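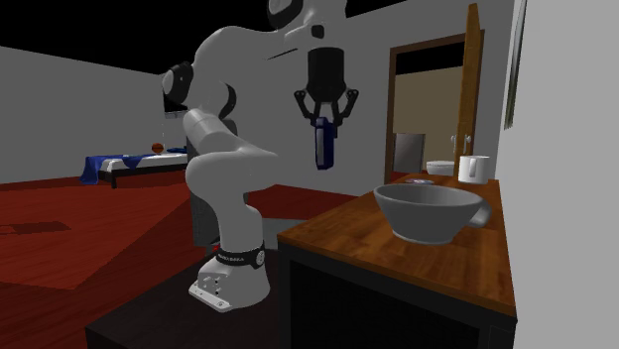
The Altness Demonstration Kit is our complete package for teams who want to teach an arm by example and would like to get the first few hundred examples done before anyone has to bolt down real hardware. You steer a simulated arm through a household task, the kit records every joint angle and gripper command along the way, and you end up with a tidy set of demonstrations that your training code can read. The rooms are furnished the way people's rooms are — a bed with a rumpled blanket, a door standing open, a mug and a big light-gray bowl on a wooden tabletop — and the arm works right in among them, with the object it is carrying held up between the two fingers of its gripper.

What you get

The kit comes with 14 furnished rooms and a library of 256 household objects, all of which can be picked up, set down, dropped and knocked over. You can move the furniture, swap the objects and change the starting pose of the arm between one demonstration and the next, either by hand or by letting the room shuffler do it for you. We'd gently suggest the shuffler. Most of us are creatures of habit and will put the mug back in the same spot every time if left to ourselves!

Steering the arm

Any ordinary game controller will do, and so will a mouse and keyboard if you're patient. Áine Keogh, who looks after the controls here at Umville, spent most of April on the gripper trigger alone, and it now closes as gently or as firmly as you squeeze it. If you make a mess of a grasp, press Back to rewind a few seconds and carry on from there. The rewound part is kept in a separate file, and you may well want it later — failed grasps are useful to plenty of learning methods.

Recording and export

Each demonstration is saved with the camera views you choose, the arm and gripper states, the object positions and a short written instruction that you type in yourself. A practiced person can record 200 short pick-and-place demonstrations in a working day, with a decent lunch in the middle.

Getting help

Your license includes setup help from Senan Noonan and Fionnuala Gilmartin, who also run an open call every Tuesday for anybody with questions, large or small. Bring a recording that's giving you trouble and they'll happily go through it with you. Single-seat and classroom licenses are both available, and updates to the room library are included with either one.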